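Chapter 6
From Pixels to Things: Segmenting a Cluttered Table
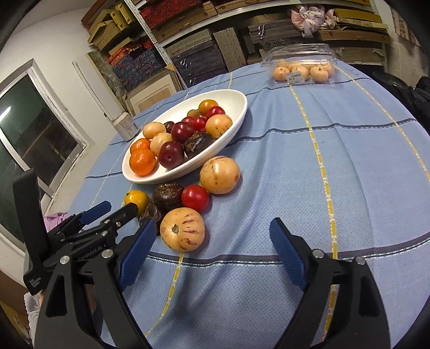
Figure 6.1 A bowl of mixed fruit, loose pieces on a patterned cloth, and a clear lidded container, seen from a hand-held gripper.

Most of us learnt to pick fruit out of a bowl before we could talk, and I suspect that is why this part of the subject catches so many good programmers by surprise. By now you have a working camera model from Chapter 4 and a tidy set of frames and transforms from Chapter 5, and it is tempting to feel that the hard part must be over. Your program knows where the camera is and which way it points. What it does not yet know is that there is such a thing as a plum.

Take your time over Figure 6.1, as we shall be coming back to it all the way through the chapter. Suppose we ask for one dark plum from the bowl. A colour threshold seems a fair place to begin, and if you try one you will be pleased for a minute or two, until you notice that it has also taken in parts of the water chestnuts and a good deal of the black gripper. The mandarins are kinder to us, being so bright, but one partly covers the other, and a simple blob finder will happily hand them back as a single rather odd fruit. Then there is the cloth, with its yellow dashed stripes, which have a way of turning up in the results just when you are looking for something small and yellow.

The Miltton exercises that go with this book include 300 table-top pictures, 70 of them labelled by hand down to the outline of every visible piece. Please do open a few before reading further! When we first ran the course at Grastton, the students who had spent an hour simply looking wrote much better code than those who went straight to the keyboard, and I have been a bit of a bore on the subject ever since.

We begin in Section 6.1 with thresholds and connected regions, which are old and quick and still worth knowing. Section 6.2 moves on to learned masks, using the small Viklund network, which you can train on an ordinary desktop machine in roughly 115 minutes. Section 6.3 deals with hidden edges: how much of a fruit must be showing before we trust a guess at the rest of it, and what the planner ought to be told when we don't. Clear plastic gets Section 6.4 all to itself – a ridged lid that catches the light, with peach-coloured fruit behind it, will upset both the mask and the depth estimate.

The chapter closes with the Jillosside project, in which you join your segmenter to the grasp planner from Chapter 3 and run it over 3000 simulated bowls. Keep your notes from that earlier chapter handy, particularly the page on finger clearance. You will want them by the second exercise.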